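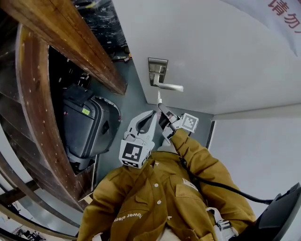

Monday, March 13, 2023

I write this in the kitchen with tea, before I forget the small things. Today was the first full day with both pairs of grippers, and my shoulders feel it.

Radwa wanted that we start with the doors, and I think she was right. On the table every gripper looks good. You pick a cup, you put a cup, and everybody is satisfied. A door asks for more. The lever goes down in an arc, and the hand must stay under it or over it and turn a little at the wrist, and at the same time the other hand has nothing to do and must not be in the way. I took the lever from below with the black finger pads, in my right hand, and kept the left one in front of my chest. From below is not how I open a door at home. Bouchra asked me to try it both ways, so I tried it both ways, first with the Oko pair and after lunch with the Ganditz pair.

My notes about the Oko pair. The pads hold well on metal, even when I am careless. The trigger is stiff for my finger, and after one hour I began to press with two fingers, and this changes how the wrist sits. The weight is in front. When I hold it still it wants to lean down, and I correct it all the time without thinking about it. I only noticed because Isla watched my recording and asked why my hand is shaking. It was not shaking, I told her, it was fighting.

The Ganditz pair is lighter and the trigger is soft, maybe too soft. On the lever it slipped three times in the first set. Mitra says the opening is a little too wide for a thin handle and that we can put another pad inside. She has a box of pads in different hardness and she likes very much to open this box. We will try on Wednesday if the glue is dry by then.

The markers gave us more trouble than the fingers. When I reach for the handle, my wrist turns and the marker cube turns away from the head camera, and for a moment the tracking has to guess. Then the path on the screen makes a small jump, like a person who misses a stair. With the elbow a bit higher it is better, but nobody opens a door with such an elbow. Hertta proposes to tilt the mount by 10 degrees. Bouchra does not want to touch the mount before we finish the comparison, or else the morning and the afternoon are not the same test. They discussed this for a long time in the corridor. I agree with Bouchra, but I did not say it loudly, as I like the idea of Hertta also.

The wide lens is still strange to me. On the screen the door bends outward at the top like a sail, and the lever looks much farther from my hand than it was. Radwa said that the correction takes this away later, and I should not try to reach "for the picture." She is right, but when I know that the camera looks down from my head I begin to move like somebody in a film. The best tries today were the ones when I was thinking about lunch.

One thing for myself: the cable. I ran it along the sleeve and it was good for the lever, but when I stretched the arm it pulled at the wrist. Tomorrow I will leave more of it free near the elbow and fix it with the soft tape, not the gray one.

We stopped at 52 tries for each pair. El Idrissi asked for more in the February plan, but he also wrote in the same plan that tired hands make bad data, so I choose this sentence. Isla copied everything to the big disk and I signed the sheet.

If somebody asked me tonight, I would take the Oko fingers and put the Ganditz trigger on them. Mitra laughed when I said it, and then she went to look whether the screws have the same size. They do not.

Must call Kemthorpe in the morning about the second charger. Also buy hand cream.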